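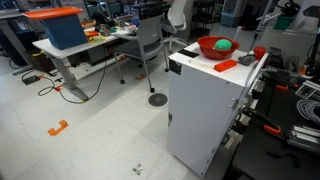
Workshop clutter has been my pet subject for years, so I'm chuffed to be writing this one myself instead of handing it to someone who'd make it sound tidier than it is. From Saturday, Faden is opening bookings for Havix, our new sort-out service for labs, makerspaces, repair rooms and any other workplace where the flat surfaces have quietly filled up. I've been inside a lot of these rooms by now, and the story nearly always starts on top of a cabinet. A nice flat white top at a handy height is an open invitation, and before you know it there's a red bowl with a green ball in it, an orange block, a little red cup and a strip of black tape all living up there together. None of it is rubbish. All of it belongs somewhere, and finding that somewhere is the whole job.

What we're launching

Havix is a two-day visit. We turn up, we look, we ask a heap of questions, and then we get stuck in alongside whoever uses the room. By the time we pack up, every loose item has either got a home, gone into a labelled box for a decision, or left the building with your say-so. We don't chuck things out on your behalf and we never will. I've got a drawer at home full of odd screws and I know exactly how I'd feel if a stranger in a polo shirt binned them.

The service has grown out of Xenos, the trial we ran over the past year in 26 working rooms. They were a mixed bag: teaching labs, a couple of bike workshops, a sewing studio, an instrument repairer's back room and plenty of those in-between spaces where there's a desk, a bench, too many chairs and something half-built. Xenos was meant to be a bit of a side project and it took over my calendar completely. I loved it!

Why cabinet tops matter so much

Everybody expects me to begin with the cupboards. I don't, and it drives some customers mad for the first hour. I begin with the tops of things, because the stuff sitting out is the stuff people are using, or were using, or mean to get back to. The inside of a cabinet tells you how the room worked when somebody last had a spare afternoon. The top tells you how it works now.

So the first thing we do is a surface walk. One of us goes around the room with a clipboard (yes, paper, I've tried the tablet and I keep putting it down and losing it) and writes down what's on each surface and who put it there. Small things get their own line. A thin stick, a lump of something grey, a lone cup – those are the bits that get swept into a tub in a hurry and then hunted for a fortnight later when somebody needs them.

After that we sort by job and not by shape. It's tempting to put all the little containers together and all the round things together, and it does look lovely for a day or so. Then someone wants the ball and the bowl they use with it, and they're in two different cupboards. If two items get picked up together, they live together. That one rule solved more arguments during Xenos than anything else I came up with.

The desk, and the gap under the desk

Sit-stand desks are a blessing and I won't hear a word against them, but they do change how a room needs to be set up. A desk that moves needs cables with enough slack to go up with it, and it needs the floor clear for when it comes back down. Most rooms we visit have a power strip on the tiles and a tangle of black leads heading off in every direction, looping past the desk leg on the way to who knows where. It's the most common thing I see, and it's the thing people apologise for the most. Please don't, mine was the same until we started doing this for a living.

On a Havix visit we trace each lead from end to end, tag it at both ends and tell you what we find. We don't do electrical work. If something needs a sparky, we'll say so and leave it alone. What we can do is lift the ordinary leads up off the floor with soft ties, shorten the loops, and leave a mopping path so the cleaner can get under there without playing Twister.

Chairs come into it too. I'm forever meeting rooms with more chairs than people, one tucked in at the desk and another parked behind it where it blocks the way to the shelf. We ask you to roll every chair out to the middle of the floor on the first morning and only put back the ones that get sat in. The leftovers go by the door with a note on them. It's amazing how fast a spare chair gets adopted by the office down the hall.

The Dekus tray set

Along with the service we're bringing out our first product, and I'm a bit nervous and very excited about it. It's called Dekus, and it's a set of 9 shallow open trays made for the tops of cabinets and the backs of desks. They come in three sizes that sit side by side without gaps, with low sides so you can see what's in them from your chair. There's a plain writing panel on the front of each one. We went back and forth on lids for months and in the end decided against them, because a lid is a flat surface and you know what happens to those.

The trays come in orange, red, blue, green and a soft grey. I pushed for strong colours. In a room that's mostly white and pale grey (and so many of them are, white cabinet, white desk, grey floor) a bit of colour helps your eye go straight to the right spot. Several Xenos rooms had already worked this out for themselves using whatever was in the kitchen cupboard, and I pinched the idea with their blessing.

The set costs $43 and we'll post it anywhere in the country. Havix customers get one set included with the visit, and they can add more at the same price. You can also buy the trays without booking us at all, and there's a folded sheet in the box that takes you through the surface walk so you can have a crack at it on your own.

How a visit runs

On day one we arrive at 8:30 in the morning and spend the first hour looking and talking. Then comes the surface walk, then the chairs, then the sorting. Lunch is at noon and we're strict about it, as tired people make terrible decisions about what to keep. The afternoon is for giving things homes. We leave the room usable overnight, which I promised myself after one early trial where we left a poor fellow's desk buried in boxes and he had a deadline the next morning.

Day two is for the cables, the labels and the stuff nobody could decide about. We also do a dry run. You carry out one ordinary task in the room, start to finish, while we stand at the back and write down every time you reach for something that isn't there. Then we shift it. Most rooms need a handful of changes at that point and a few need the whole bench turned around, and I'd much sooner find out while we're still there with our sleeves rolled up.

Someone from the room needs to be with us for both days. It doesn't have to be the boss. The best helpers are usually the ones who use the room the most and have strong feelings about where the tape goes.

A word about tidy

I want to be upfront about what you'll end up with, because some people book a sort-out hoping for a showroom. A working lab or workshop should have things out. There should be tools on the desk and parts on the bench and something on top of the cabinet that you're in the middle of. Our aim is that when you finish, you know where it goes, and when you want it again on Monday, it's there. A strip of tape on the cabinet top to mark a spot is fine by me – I've left plenty of them in place when the people in the room told me they meant something.

We'll ring you six weeks after the visit to see how it's holding up. If a corner has slid back, we'll talk it through over the phone, and if it needs hands we'll book a half day at a reduced rate. During Xenos the corners that slid were mostly the ones where I'd been too clever, so I've learnt to keep the system plain and the labels big.

Bookings and availability

Havix bookings open Saturday at 9 am through the Faden website, and the first visits will run from the following week. We're a small crew and can take on 2 rooms a week to begin with, so there may be a bit of a wait if everyone jumps in at once. Dekus tray sets go on sale at the same time and are already packed and stacked in our hallway, where I have to turn sideways to get past them.

If you're not sure whether your room suits, send us a few snaps and a line or two on what happens in there. Please don't clean up first! I need to see it the way it is on a normal working day, cups and cords and all.

About Faden

Faden helps people sort out the rooms they work in. We offer the Havix two-day visit and make the Dekus tray set.

Media enquiries

Please use the contact form on the Faden website and put "Havix" in the subject line. I read these myself and I'm happy to chat, show you a sample tray set or put you in touch with rooms from the Xenos trial that have agreed to talk.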